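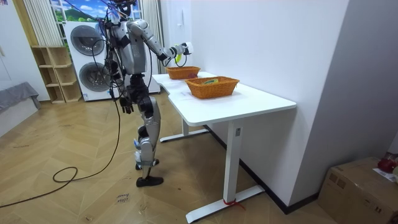 1. Opening (keep it short, they've just had lunch)

Hi everybody, thanks for coming back after the sandwiches. I'm Milagros Bermúdez, I run the sorting side of things at Juvirar, and I'm going to talk for a little while about baskets. Yes, baskets! If you came for the talk on shelving, that's Rivas, and it's next door.

Wait for people to leave. Somebody always leaves.

So, my whole talk fits on one white desk. Two wicker baskets, a handful of odd things, and the question of what goes where. I love this question. I have loved it since I was a kid emptying my grandmother's sewing drawer onto the bed, and I still get a little thrill when I see a clear tabletop with a basket at each side.

2. Why the mixed-up stuff is the hard stuff

Ask the room: who has a kitchen counter with a bowl on it? Hands. Okay, and who has only fruit in that bowl? (Usually most of the hands go down. If they don't, tease the front row a bit and move on.)

Mine at home has lemons, a phone charger, a birthday candle and the spare key to my sister's place. I put the lemons there on purpose. Everything else sort of landed. And when I visited the Fladcombe office to help them with their supply room, it was the same bowl, only it was 17 bowls, and one of them had a whole drawer's worth of pens in it.

Fladcombe story, the full version if we're on time: they'd bought labels, they'd bought clear bins with lids, they'd spent a good 300 dollars, and the lids stayed on a windowsill the whole time I was there. People don't want to take a lid off to put a stapler away. They want to walk by and drop it in. So we took all the lids off and swapped the two busiest bins for open baskets, and the woman at the front desk hugged me. (Short version: skip the hug.)

3. The basket itself

Pick up the sample basket from the table and pass it around. Make sure it comes back!

I like a plain rectangle. Round ones are pretty, but they roll your things into a heap in the middle, and you can't push two of them together on a shelf without losing the corners. A rectangle with sloping sides lets you see everything from standing height. I like a thick rim too, something you can grab without looking. And I like a matching pair, same size and same weave, so your eye quits comparing the baskets and starts looking at what's in them.

Moren, who I share an office with, is a wire basket person. We've argued about this for 4 years. Wire shows you the contents from the side, fine, I'll give Moren that, but small things poke out through the bottom and snag on your sweater. Woven has its own trouble: crumbs and little specks get down in there and stay. Turn it over and give it a good smack outdoors. I do mine on the back steps and it's very satisfying.

If someone asks about liners, I'm against them, they bunch up. Don't get pulled into it, it can eat the whole Q and A.

4. Clear the middle first

Slow down for this part.

When I set up a sorting table I want a basket on the left, a basket on the right, and the space between them kept for things that haven't been decided yet. The middle is the waiting room. A banana, say, or a round red fruit, next to each other out in the open where you can't pretend you didn't see them. 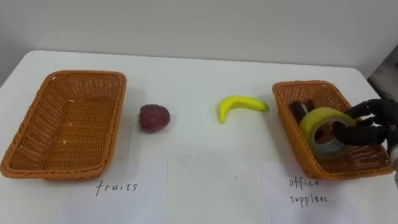
And the waiting room should be small. If you dump the entire bag out, you'll get tired and start shoving things into whichever basket is closer (I've done it, I did it last week with a box of holiday cards). A couple of things at a time is plenty. Decide, place, reach for the next one.

Now the tape. Packing tape is my favorite thing to sort because people get so worked up about it! Is it office? Is it moving supplies? Is it garage? In my workshops it goes with the stapler kind of things, the dark little desk tools, and that's the end of it. You wouldn't eat it, so it doesn't go with the banana. That's a real rule and it settles more cases than you'd think.

Pause for the laugh, if there is one. In May at the library it got nothing. Keep going.

5. Try it at your table

Hand out the bags. Each table gets a bag and 2 baskets. Play fruit is fine, it's better really, real bananas get bruised by the second session and then the room smells.

Instructions to read aloud:

Put your baskets down first, before you open the bag.

Agree out loud on what each one is for. Say it in a word. "Food." "Desk." If you need a whole sentence, the group is too fuzzy, try again.

Take something out of the bag and set it in the middle.

Whoever is nearest puts it in a basket. No discussing until it's in.

Keep going until the bag is empty, then talk about the one that bugged you.

While they work, walk around. Listen for the table that starts making a third pile, there's always a third pile. Let them do it and ask them about it afterward. Sometimes a third pile is a real group and sometimes it's just the stuff they don't like looking at, and I want them to hear the difference from their own people and not from me.

6. Wrapping up the exercise

Ask two tables to share. Try the quiet one by the door.

Things I want to get in if they don't come up by themselves: a basket can stay empty for a while and that's fine, leave it there. Move the desk away from the traffic if you can, against a wall is best, stuff doesn't fall off the back. And do your sorting standing up. I don't know why it goes faster, it just does for me.

Questions until the bell. Handouts are on the chair by the projector, my email's on the back, and please put the play fruit back in the bags before you go, the second group comes straight in after you.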